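Recogida de demostraciones (robótica)

De Batencombe, enciclopedia abierta de automatización

La recogida de demostraciones es la fase en la que se reúnen ejemplos de una tarea manipulativa para que un sistema de aprendizaje los imite después. Se llama también grabación de episodios, captura por teleoperación o, en jerga de taller, «hacer horas». Cada ejemplo recoge lo que ven las cámaras y lo que hacen las articulaciones del robot, todo con la misma marca de tiempo. No confundir con la calibración (véase) ni con la evaluación de políticas, artículo pendiente.

Terminología

Episodio: una ejecución completa de la tarea, de la postura inicial a la final. Demostración: casi siempre sinónimo, aunque hay autores que reservan la palabra para los episodios válidos. Política: lo que se entrena con todo ello. Operador: la persona que mueve los brazos. Toma fallida: episodio que se descarta o que se guarda aparte, según el criterio del proyecto.

En textos en español convive «pinza» con «gripper» y con «efector». Este artículo usa pinza. «Dataset» se deja a veces sin traducir; aquí, conjunto de datos.

Puesto de trabajo

Un puesto corriente para dos brazos lleva un bastidor de perfil de aluminio, un tablero y paredes en los laterales y al fondo. Los brazos van anclados al borde delantero, uno frente a otro o en paralelo. Tamaño: lo que alcancen los brazos, poco más. Un tablero demasiado grande deja zonas a las que no llega ninguna pinza y que solo sirven para perder piezas.

El fondo importa más de lo que parece. Paredes lisas y siempre iguales dan datos limpios, pero la política aprende a depender de ellas; al cambiar de sala, falla. De ahí la costumbre de forrar las paredes con papel estampado, cambiar la superficie de la mesa, colgar cestas o estantes, dejar a mano cosas que no tienen nada que ver con la tarea.
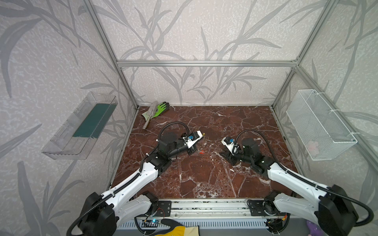

Los objetos ajenos a la tarea se llaman distractores. Se eligen por forma y color, y conviene que algunos se parezcan un poco al objeto de interés. Guantes, herramientas de jardín, bolsas, juguetes de trapo: todo vale mientras no estorbe el recorrido de los brazos. Se mueven entre tandas, no durante el episodio. Un distractor que se desplaza a mitad de grabación es motivo de descarte en casi todos los protocolos, aunque hay excepciones (ver Protocolos).

La iluminación se deja fija dentro de una tanda y se varía de una a otra. Las superficies pulidas dan reflejos – molestos para la cámara cenital, útiles si la política va a trabajar luego en cocinas o mostradores.

Cámaras

Lo habitual son dos clases de vista. Una fija, por encima o a un lado de la mesa, que abarca el puesto entero. Y una por muñeca, montada sobre la pinza, que viaja con el brazo.

La cámara de muñeca ve muy bien lo que hay entre los dedos y muy mal todo lo demás. Pierde el objeto cuando el propio dedo lo tapa, cosa que pasa justo en el momento del agarre. La fija lo compensa en parte. En tareas con dos brazos, cada muñeca graba además al brazo contrario, lo que ayuda a aprender la coordinación: cuándo esperar, cuándo acercarse, cuándo soltar.

Los cables de las muñecas se llevan en conducto corrugado, sujetos con bridas al eslabón, dejando un lazo holgado por encima de la articulación. Un lazo corto tira de la cámara y desajusta el encuadre sin que el operador se entere. Hay que revisarlo al empezar el turno y otra vez a la mitad.

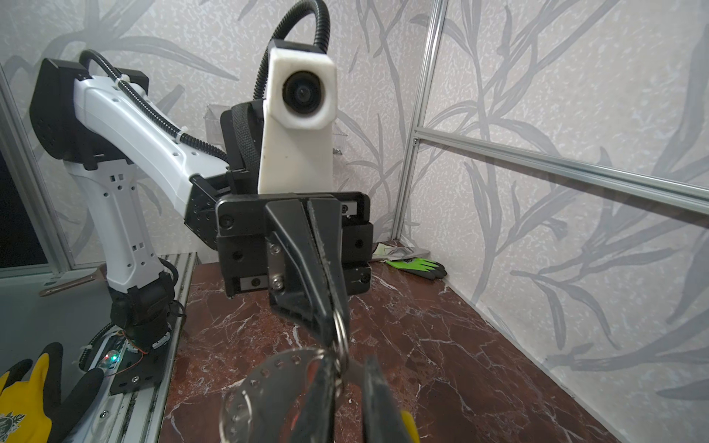
Brazo y cámara de la muñeca opuesta, vistos desde la pinza que sostiene una anilla.

Las carcasas de cámara impresas en 3D son frecuentes en los puestos baratos. Se aflojan. Los tornillos se marcan con pintura para ver de un vistazo si han girado, y si han girado, se para la tanda y se vuelve a calibrar. Grabar «solo los que quedan» con una cámara movida sale caro: la deriva se descubre semanas despues, al entrenar.

Tareas con piezas pequeñas

Llaves, anillas, llaveros y mosquetones forman una familia aparte. Son metálicas, brillan, pesan poco y caen cada vez de una manera. Las anillas partidas son de lo peor: para enganchar una hay que abrir la espira, girar y empujar, y todo eso con unos dedos paralelos que no sienten gran cosa.

Por eso suele partirse la tarea. Primero levantar la anilla. Después presentarla al otro brazo. Luego el traspaso. El enganche se graba en otra sesión, o se deja fuera si el índice de aciertos del operador ya es bajo – no tiene sentido enseñar lo que el humano no consigue hacer con el mismo aparato.

Sobre una piedra o un laminado con mucho dibujo, las piezas plateadas se confunden con las vetas claras. Dificultad añadida, a menudo buscada. Las partes de color (cabezas de llave, fundas de plástico) sirven de referencia visual, y la política se agarra a ellas enseguida. Si en todos los episodios la funda del llavero es del mismo color, el sistema aprende el color. Rotar piezas, por tanto. También rotar la orientación de partida: una llave que siempre apunta al mismo lado da una política que solo sabe recogerla por ese lado.

Protocolos

No hay norma común. Los proyectos publican el suyo o no lo publican. Entre los documentados en esta enciclopedia, los de Werik y Trundetti son los más citados y se contradicen en varios puntos.

Werik: tandas de 20 episodios, cambio de distractores al acabar cada una, 2 operadores por puesto que se alternan. Las tomas fallidas se borran el mismo día.

Trundetti: tandas de 23, sin borrar nada. Los fallos se etiquetan y se conservan, y se admiten hasta 3 correcciones dentro de un mismo episodio (el operador yerra, rectifica y sigue). Según sus autores los ejemplos con rectificación enseñan a recuperarse; los críticos responden que también enseñan a errar. Discusión abierta, ver la página correspondiente.

En ambos la postura inicial de los brazos varía un poco de episodio a episodio, y en ambos se pide que ninguna mano entre en la zona de trabajo con la grabación en marcha. Las manos se cuelan igual, sobre todo en el borde delantero al recolocar piezas. Criterio más extendido: se recorta el principio si la mano sale antes de que los brazos se muevan, y si no, fuera.

El protocolo de Işık, posterior, toma de Werik el tamaño de tanda y de Trundetti el etiquetado. Añade una nota escrita por episodio: una frase, en imperativo, con lo que se hace. «Levanta el llavero». «Pasa la llave al otro brazo». Nada de adjetivos salvo color.

Ejemplo de registro

Las hojas de sesión se suelen adjuntar al conjunto de datos. Se reproduce una, abreviada, de la serie de piezas pequeñas de Işık, con su imagen de la mesa tomada desde la muñeca.

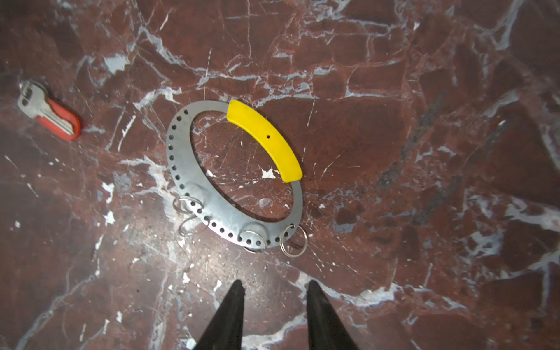

Batencombe, 20 de mayo

Serie: llavero y llave suelta. Superficie: mármol rojizo con vetas blancas. Objetos: aro metálico ancho con perforaciones en el borde, agarre amarillo, cuatro anillas partidas pequeñas puestas en el aro; llave de cabeza roja, aparte. Pinza de dedos negros.

Nota del turno: entrar al aro por la banda, no por las anillas. Si la pinza coge una anilla en lugar del aro, etiquetar «agarre secundario» y seguir. La llave no se toca en esta serie. Repetir en junio con otra superficie.

Fin de la hoja.

Problemas frecuentes

Desfase entre cámaras. Se detecta dando un golpe visible con la pinza al arrancar y comparando fotogramas.

Operador cansado. Los movimientos se vuelven más bruscos y más cortos, y el conjunto de datos hereda las dos cosas. Pausas fijas, y turnos cortos en piezas pequeñas.

Exceso de pericia. Un operador muy rodado no duda nunca y los episodios salen casi idénticos. Poca variedad. Se mezcla con gente nueva.

Etiquetas incoherentes: «llavero», «aro», «anilla» para la misma cosa según quién escriba. Hace falta un glosario antes de la primera tanda, despues ya es tarde y toca reetiquetar a mano.

Espacio en disco. Con tres vistas por episodio se llena antes de lo previsto. La compresión fuerte estropea precisamente los bordes finos, o sea, las anillas.

Véase también

Aprendizaje por imitación
Calibración mano-ojo
Distractor (visión artificial)
Pinza paralela
Teleoperación

Este artículo necesita referencias en la sección Protocolos.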